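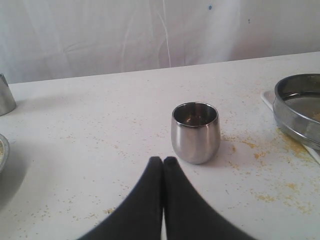 Steel cup and yellow crumbs on the work table at Imai, Skirkley.

News > Food and Drink > Skirkley

Imai opens its sifting table to the public

October 6, 2011
By Daichi Tsuji

Imai, the dry goods store on Stumitz Street, will let customers sift and mix their own table topping starting this month. The store has sold its house blend, Dunirano, by the jar since May. Until now all of it has been made in the back kitchen after closing.

Dunirano is a dry mix of pale grains and a fine golden crumb, meant to be shaken over rice, noodles, eggs or soup. The two parts are toasted together and then separated. The crumb browns faster than the grain, so the kitchen takes it out early, lets the grain finish by itself, and puts them back together at the end with salt.

Most of the work is in the separating. A batch is 800 grams and goes through the sieve a cupful at a time. The cup is a plain steel tumbler with no handle, a little wider toward the base. The store has never used a measuring cup for the job. Customers will use the same kind of tumbler, so their jars should come out close to the ones on the shelf.

The sieve is a shallow, round one with straight steel sides and a fine mesh. Grain stays on top and the crumb drops through. A white plastic tray is used for catching what falls, though a fair amount lands on the table anyway and has to be brushed up between batches. The store says it saves what stays in the tray and throws out the rest.

Anyone who has tried this at home with a kitchen strainer will know the trouble with it. A bowl-shaped strainer lets everything roll to the middle and clog. With a flat mesh the grain can be pushed over to one side, leaving clear wire for the crumb to go through. The store suggests small shakes from side to side and no pressing with a spoon, which forces broken grain through the mesh.
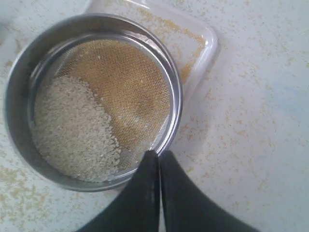
Times and cost

The table will be open for 4 hours on market mornings, with room for three people at once. The charge covers one jar and enough mix to fill it. The store has set aside 40 jars for the first month and will order more if they go. Customers may bring their own jar if it is clean, dry and has a tight lid.

Toasting will still be done by the store, and customers will start with a cooled batch. Extra salt, dried seaweed and chili flakes will be set out for anyone who wants to change the recipe. There is no need to sign up ahead of time, but children should come with an adult.

The ready-made jars will stay on sale at the front counter. The store also plans to carry the flat sieve in two sizes, but the shipment had not arrived at press time.

Anyone with a seed or nut allergy should speak to the store before coming in. The same table and tools are used for all of the mixes.

Comments

plumstreet_jo
We go through a jar of this every couple of weeks. Does it keep longer if you leave the salt out?

R. in Skirkley
Is the street parking still blocked off by the bank? Last time I had to walk from the library.

oldskillet
Tried sifting something like it through a tea strainer and gave up. Would buy the small sieve if the price is fair.

plumstreet_jo
R., they took the cones away last week. You can park right in front again.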